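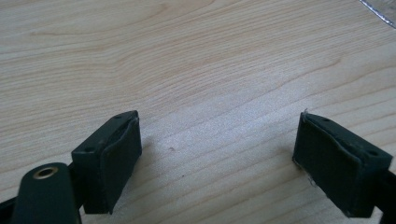 Chapter 6
Tabletops and Other Wooden Surfaces

Chapter contents
6.1 Reading a wooden surface
6.2 Solid wood, veneer, and printed finishes
6.3 Common finishes and how they wear
6.4 Daily care
6.5 Marks, rings, and scratches
6.6 When to call a refinisher

Key terms
burl, core, edge banding, film finish, grain, knot, oil finish, sheen, veneer

Before you begin

Chapter 5 dealt with hard surfaces that do not take in water, such as glazed tile, glass, and steel. Wood is different. It swells and shrinks with the air in the room, it can be stained through a small gap in its finish, and it can be sanded away if someone scrubs too hard with the wrong pad. Most of the damage a household worker or building cleaner will see on a table was done slowly, by ordinary use and ordinary cleaning.

By the end of this chapter you should be able to tell grain from damage, make a reasonable guess at the kind of finish on a table, choose a cloth and a cleaner that will not harm it, and write a short condition note that another worker can use. You will need the condition sheet from Appendix B and the lamp you used in Chapter 4.

Opening case: the Kerr Street residence

The Kerr Street residence in Londatville is a student building with 88 rooms. Each room has a bed, a wardrobe, a chair, and one light wooden table. The tables are used for everything. Students write on them, eat on them, cut paper on them, and pack their bags on them at the end of term. Many also keep their washing things there, as the shared bathrooms have no shelves.

In March the cleaning supervisor asked for a check of every table in the building. The previous contractor had used a strong kitchen spray on all surfaces, and the tables on the second floor had begun to feel rough near the front edge. Two workers did the check over several mornings. They filled in a sheet for each table and marked every place where the finish looked dull, scratched, or stained.

When the sheets came back, the supervisor found 396 separate marks. She then went through the building herself with a lamp and a damp cloth. A large share of the marks were not damage. Some were dried drops of soap or toothpaste that came off with plain water. Others were part of the wood. One worker had written "ring stain, left side" for table after table, and in each case the "ring" was a curved pattern in the grain. Refinishing had been priced at $125 a table, so the difference between a stain and a knot pattern mattered a good deal to the building's budget.

Keep this case in mind as you read. The review questions at the end of the chapter return to it.

6.1 Reading a wooden surface

Grain is the pattern made by the growth of the tree and by the way the log was cut. On a pale wood it may be faint, and you may have to move your head from side to side to see it well. Straight, close lines usually mean that the cut ran along the growth rings. Broad arches and waves appear where the cut passed across them at a shallow angle. Both kinds often show up on the same table.

A swirl or oval is a place where the lines bend around something, most often a knot or the spot where a branch began. The lines do not stop there. They spread apart, pass around the center, and close up again on the other side. This is the simplest test for telling a swirl from a ring stain. A ring left by a cup lies on top of the grain and crosses it without regard to direction. In a swirl, the curved lines are the grain.

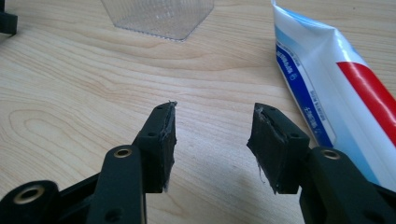
Figure 6.1. Light wooden tabletop with fine, wavy grain. Note the oval swirl on the left side, where the lines form one curve inside another. A clear plastic container and a toothpaste tube are also on the table.

Compare the swirl in Figure 6.1 with the lines elsewhere on the table. Most of the grain runs in one main direction, with small waves. A worker in a hurry could easily take the oval for the mark of a glass. Follow one line with your finger from the edge of the book toward the swirl and see where it goes.

Light is the second thing to read. A finish with some gloss will reflect a window or a ceiling lamp as a pale patch, and the grain under that patch becomes hard to see. New workers sometimes report this as a faded area. Before writing anything down, change your position or shade the table with your hand. A reflection moves when you move. A faded area stays where it is.

Direct light from above hides scratches. Light from the side brings them out. Hold the lamp low, close to the level of the tabletop, and look across the surface toward it. Fine scratches will show as thin bright lines, and raised spots of dried material will throw small shadows. Do this before you wet the surface. Water fills scratches and makes them disappear for a few minutes, and a table checked wet will nearly always get a better report than it should.

Procedure 6A: Checking a tabletop

1. Ask before moving personal belongings. Lift small items; do not slide them.
2. Look at the whole surface from standing height. Note the main direction of the grain.
3. Look again from the opposite side of the table.
4. Hold the lamp low at one end and look for scratches and raised spots.
5. Run a clean, dry hand along the front edge and over the corners. Note any roughness or lifting.
6. Test one doubtful mark with a cloth dampened with plain water. Wait for the spot to dry, then look again.
7. Record what remains on the condition sheet.
8. Put the items back where they were.

Step 1 takes more time than the others in rooms where people live. Bottles, tubes, and containers may have dried residue underneath, and pulling them across the surface drags any grit along with them. If an item is stuck, leave it and make a note.

Step 5 is the one most often skipped. The front edge gets the most wear from sleeves and forearms, and it is usually where a film finish first breaks down. At Kerr Street the rough areas could be felt well before they could be seen.

Writing the note

A condition note should say where the mark is, how large it is, and what you did to test it. "Stain on table" is of little use to the next person. Compare these two entries from the Kerr Street sheets:

Room 14: Mark left side. Bad.

Room 31: White spot, size of a dime, right rear corner. Smooth to touch. Still there after damp cloth and drying.

The second entry lets a refinisher decide whether a visit is needed. It also lets the supervisor check whether the spot has grown by the next term.

Product note

Several supply catalogs list cleaners by surface as well as by brand. The Sundetti wood wash and the Brerel neutral cleaner used in the exercises for this chapter are both diluted with water and applied with a wrung-out cloth. Neither should be poured or sprayed directly on the table. If your program stocks a different product, read the label and try it first on the underside of the tabletop.

Check your reading

1. What is the difference between a swirl in the grain and a ring left by a cup?
2. Why should a tabletop be checked with a low lamp before it is dampened?
3. A worker reports a pale area in the middle of a table near a window. What should be done before it goes on the sheet?
4. Rewrite the entry for Room 14 so that another worker could use it. Make up any details you need.

Section 6.2 looks at what lies under the surface, beginning with the edge of the tabletop, where solid wood and veneer are easiest to tell apart.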